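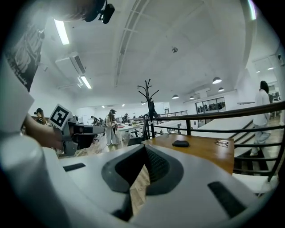 **Gilel**

We lend money for heat. Mostly that means heat pumps, ground loops, pipework between buildings, and the insulation that has to go in first or the rest is a waste. Borrowers are small: housing co-ops, parish halls, a swimming club, two bakeries, a lot of landlords with one block and no finance department.

Started in 2000 as a side desk at a firm of surveyors in Gostine. Back then it was boiler loans. Gas, yes. We stopped writing those a good while ago and the last one has been paid off. If you've read somewhere that we still do them, it's an old leaflet.

## What we do

- Loans for low-carbon heating in existing buildings
- Bridging money while you wait for a grant to come through
- Second opinions on an installer's quote (paid, fixed fee, knocked off the arrangement fee if you borrow from us)
- Refinancing, sometimes. Ask.

We don't do new-build, solar farms, wind, or carbon offsets. People ask about offsets a lot. We don't sell them, don't buy them and can't recommend anyone.

## How the money works

Most of what we lend comes from savers' notes, fixed term, bought by people living near the projects. The rest is a credit line from a regional bank, which costs us more so we use it last. Savers get a yearly statement listing every open loan by building type and district. No borrower names unless the borrower is happy with that.

Notes aren't a bank account. You can't take the money out early except in the cases set out in the terms, and its not covered by deposit protection. Please read that part twice. We'd sooner lose a saver than have one ring up in tears over it.

Open loans at the moment: 98. Longest one runs to 2053, a ground loop shared by a terrace and the old grain store in Arboleda. Long for us. The loop itself should outlast the loan comfortably, the pumps won't, so there's a replacement pot built into the repayments. We do that on anything over fifteen years now.

## Where we are

Offices: 2. The main one is still Gostine, upstairs, door next to the chemist. Brorklow is the smaller one, opened to cover the valley and the coast road, staffed mornings. Ring before coming to Brorklow. Whoever's on duty may be out on a site visit and then the door's locked.

Visits are a big part of it. We won't lend on a building we haven't been inside. Loft, plant room, the cupboard with the old tank in it, all of it. Half a day usually. Bring the last two winters' bills if you can find them, estimates if you can't.

## Who decides

Three lending officers look at each application, one of them from the office that didn't do the visit. Two yeses and it goes ahead. Anything that goes over the single-loan limit goes to the board, which meets every other month, so allow time. April is always slow becuase of year end.

When we turn something down you get the reasons in writing. Most common ones:

1. Insulation left out of the plan to save money
2. Pump sized off the old boiler's rating plate
3. Repayments that only work if energy prices do exactly what somebody hopes

You can come back with a changed plan, no second fee. Plenty do.

## When it goes wrong

Some loans have gone bad. An installer folded halfway through a job in Brorklow, pipes in the ground, nothing connected, and the co-op was paying us for a system it couldn't switch on. We froze repayments and helped find another contractor but it took far too long. Since then we pay installers in stages and hold back the last slice until the system has been through a cold spell. Installers grumble. Fine.

If you're behind or about to be, tell us early. There's a form on the contact page or just phone.

## Working here

Small team, so vacancies are rare. They go up on this site first and in the window at Gostine. Surveying or heating background is handy, banking background less so than you'd think. A driving licence helps a lot, the buses up the valley stop early.

## Still to add

Complaints procedure is being rewritten, new version going up shortly. The old one still applies till then, paper copy from either office. Savers' terms are under Documents, along with last year's accounts and the loan list.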